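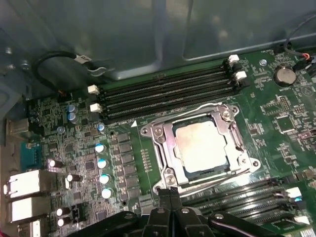 Page last changed: March 2, 2026

Search the magazine Enter keywords Go

Old boards, new rooms

The workshop in Prurstead takes in 500 computers a year, most of them office machines that somebody has decided are too slow. Ingeborg Hollmann has run it since the town's print works closed and left her with a long bench and plenty of sockets.

She starts with the side panel, then the memory. On the green board in the picture all four slots in the bank above the processor are empty, and the chip still has a pale film of old thermal paste across its metal lid. Cleaning that off is a job people tend to rush.

"A bit of alcohol and a cloth with no fluff," says Hollmann. "Then you leave the levers alone until you have to touch them."

The round battery near the edge of the board gets changed as a matter of course. A flat one loses the clock and the settings, and the new owner thinks the whole computer is broken.

Memory goes into trays, sorted by size and speed. Rainer Teuber keeps the trays and is strict about them – a stick without a label goes back to the bench for testing. Cases with bent sides are flattened on a block of beech he brought from home.

Finished machines go to Tralwood, where 33 households are on the list at present. Each comes with a keyboard, a mouse and a printed sheet giving Hollmann's number. She gets calls in the evening, mostly to do with printers.

The workshop stops taking deliveries in November, when the bench is full and the back room gets too cold to work in.

2 comments
Shares 700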